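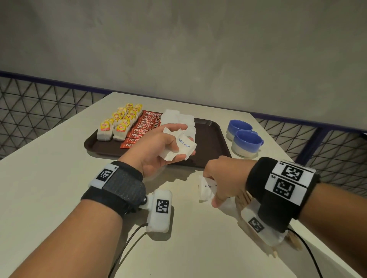 Eiskaffee-Sirup selber machen

Jeden Sommer kaufe ich mir teuren Sirup und ärgere mich dann, dass er nur süß schmeckt. Also koche ich ihn inzwischen selbst, nach einem Rezept von Shanti Singhal, das ich ein bisschen verbogen habe (sie nimmt noch Kardamom).

Ihr braucht 254 g weißen Zucker, genauso viel Wasser, eine Vanilleschote und eine Prise Salt — äh, Salz natürlich!

Zucker und Wasser in einen kleinen Topf, erhitzen und rühren, bis alles klar ist. Schote auskratzen, Mark und Hülse dazu, dann fünf Minuten leise köcheln lassen. Nicht weggehen, mir ist das schon übergekocht! Vom Herd nehmen, salzen und fast 40 Minuten ziehen lassen.

Danach durch ein Sieb in eine saubere Flasche gießen und ab in den Kühlschrank. Ich nehme zwei Löffel pro Glas, mein Mann drei.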